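Stalton Shared Workshop, robot arm build group
Minutes, June 4, 2023

Present: Mesfin Alemayehu, Dong-geon Ji, me (taking notes, so blame me for the spelling), and two people from the Mestlow side who had to leave early.

1. Last time
I read out the old notes and Mesfin corrected one thing: the shoulder motor is the Heydari one, and I'd written it down as the spare. Fixed now. Sorry, Mesfin!

2. Money
We have $737 in the pot. Dong-geon wants a second power supply and a decent crimping tool, and we all said yes to the crimper right away. The power supply got a longer chat (the old one hums, but it runs) and we're holding off until October.

3. The arm
The elbow joint is back together and I'm really pleased with it. There's still some slop in the wrist, around 2 degrees by Mesfin's reckoning, and he thinks it's the printed gear. He'll print another one overnight, slower this time. Dong-geon moved all the wiring to the outside of the forearm, so we can finally get at the connectors without taking the whole thing apart - hooray.

4. Fingers
We went back and forth on finger pads for ages. I like the magenta ribbed ones with the diagonal ridges, and Dong-geon would still like to try something softer. We're keeping the ribbed ones on the hand-held gripper for now and using it to work through the tabletop list: bottle first, then the mug, then the flat stuff, which I'm dreading a bit.
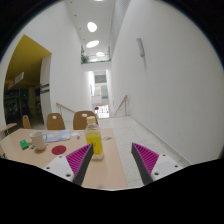
5. Fistside open day
They've offered us a table and a 30 minute slot. Mesfin will talk, Dong-geon will drive the arm, and I'll do the handout. I said I'd print 500 and got laughed at, so we'll see.

6. To do
Mesfin: wrist gear, email Fistside back
Dong-geon: order the crimper, label the forearm cables
Me: handout draft, type these up (done!)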